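Chapter 7

Cloths, Bowls and the Table in the Middle of the Room

In this chapter
Choosing a cloth
Where the bowl goes
Wiping a round top
Folding away
Blinds, floors and the rest of the room

I learned to wipe a table from my aunt, who had a café in Clunthorpe with 17 seats and one decent cloth. She'd have me do the same table over again if she could see a smear when she bent down and looked across it towards the window. I was twelve and thought she was mad. I now do exactly the same thing in my own kitchen, and I've been caught doing it in other people's.

So this is the chapter where we get our sleeves rolled up. The last one was all about cupboards and what to keep in them, and if you did the exercises you should have a shelf with a few clean cloths on it and a bowl that nobody wants for salad. Have them near you while you read. You don't need anything else, and please don't go out and buy a spray.

I want to start with the bowl, as most beginners treat it as an afterthought. A bowl is your little base camp. The cloth lives in it between jobs, and it gives you a place to put the thing down that isn't the table you've only just cleaned! My students at the evening class used to leave the cloth in a heap wherever they'd stopped, and then wonder about the mark. Chiyo Murakami, who taught the class before me and left me all her notes, had written BOWL FIRST across the top of page 2 and underlined it so hard the pen went through.

Any bowl will do if it's wide enough to get a hand into without knocking it over. Shallow is fine for a dry cloth. If you're going to use water, go deeper and fill it less than you think. I like a pale one, so I can see when the water needs changing, but that's me.

Now, where to put it. On a square table I say the corner nearest your good hand, and that's the end of it. A round table has no corners, so you have to choose, and I'd put the bowl close to the edge you're standing at. You can lean over it and reach in without stretching your back, and the rest of the top is left open to work on. The other thing with a round table is that you can walk round it, bowl and all, and many people forget they're allowed to. 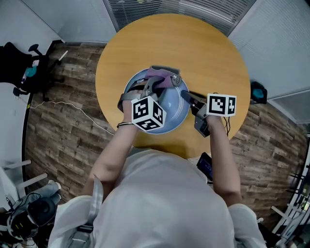
Cloth and bowl on a round table.
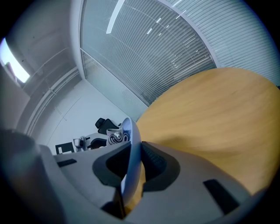
Next comes the order of the wiping, and here I have to admit to a falling-out. Oisín Corrigan, who wrote the chapter on floors, goes from the middle outwards in a spiral. I go round the edge first and then straight across in stripes, away from me and back. We argued about it for most of July, and in the end agreed that you should try both and see which one leaves you fewer crumbs on the floor. (It's mine.) The edge is where fingers and sleeves rest, so that's where the stickiness is, and if you leave it till last you're doing it with a tired cloth.

Follow the grain when you can see it. On a plain wooden top it runs one way, and a wipe along it picks up more than a wipe across. Stand so the window is on the far side of the table from you and then bend your knees until you're looking along the surface. Any streak will show up. If you've got blinds, tip the slats until the light falls across the top, and give the slats themselves a quick go with a dry cloth while you're there, before you do the table. Dust comes down. Always work downwards: blinds, table, chairs, floor.

A word about cloths. You want one folded in half and then in half again, so you've got a pad about the size of your palm with several clean faces to turn to. Don't scrunch it. A scrunched cloth cleans in a funny little star shape and misses everything in between. When one face looks grubby, flip it, and when you've used them all, back in the bowl it goes and you take another. I keep different colours for different jobs — one for tables, one for sinks — and I have never once regretted it.

Try it yourself

1. Set a bowl near the edge of a table and fold a cloth into a pad beside it. Time yourself wiping the whole top. My best is 55 seconds, and I was showing off.

2. Do it again the next day using the other method, mine or Oisín's. Look along the surface towards the light each time and write down where you find streaks.

3. Take one used cloth, rinse it, wring it and hang it over a rail. Leave another in the bottom of the bowl overnight. Smell both in the morning. You'll only need to do this once.

In the next section we'll look at folding, starting with the plain square, and then at the awkward cloths that have stretched out of shape and won't fold into anything.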